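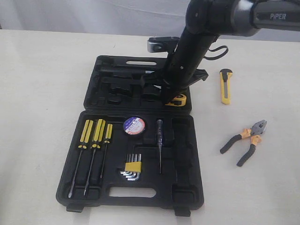 Gripper at the tape measure pocket, tool case task.

Farodeck Teach Kit
Hand guiding and remote demonstration for small arms

Farodeck is our kit for people who want to show a robot a job instead of typing one out. You take hold of the arm and move it through the task, or you sit at the Cladach hand controller and drive it from a few feet away. Either way the kit records joint positions, gripper opening and camera video together, and every run lands in one folder you can open on an ordinary laptop.

We love tool cases for this. A molded case is a wonderfully fussy thing to work with! Every pocket has its own shape, and a part that goes in a little crooked will sit proud of the tray, so you find out very quickly whether your demonstrations are any good. The tool case task comes with the kit as a ready-made project: pick up a tool from the table, bring it over the case, line it up with its recess and lower it in. You can run it the other way around too and take tools out (harder than it sounds with hex keys).

Two ways to teach

By hand. Press the button on the wrist collar and the arm goes light. Walk the gripper to the tool, close it with your thumb, and carry on. New users usually get a clean run on their first afternoon. Let go of the button and the arm holds where it is.

By remote. The Cladach controller is a small copy of the arm that sits on your side of the bench. Move the copy and the big one follows. The scale wheel slows the motion down for the last half inch over a pocket, and once you've used it on a screwdriver slot you'll wonder how you managed without it.

What a recording looks like

Tekle Kahsay has been building our demonstration library since February, and the tool case set now holds 2,854 runs. Most are short. He varies where the loose tools lie on the table and which ones are already seated, so that a trained policy has to look for the tape measure every time and can't go by habit. Failed grasps are kept and tagged, and you can filter them out or train on the recoveries.
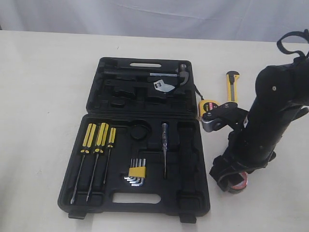
Morfudd Eynon wrote to us that she would start with the remote controller and leave hand guiding for later, as her own arm kept blocking the overhead camera and she had to throw out 79 runs before she noticed. She also asked for a foot pedal to mark the start and end of a run. Good idea, and it's in the box now.

In the box
Cladach hand controller with scale wheel
Wrist collar with release button
2 cameras with table clamps
4 bench brackets
Foot pedal
Negash recording software, with the tool case project loaded

Not included: robot arm, gripper, laptop, tools and case.

Fitting notes

Clamp the cameras before you fit the collar. Leave enough slack in the wrist cable for a full turn, then check it with the arm stretched all the way out. A plain backdrop helps while you are learning. Adapter plates for other wrist sizes are sold separately by Girach.

Page updated 23 Jul 2022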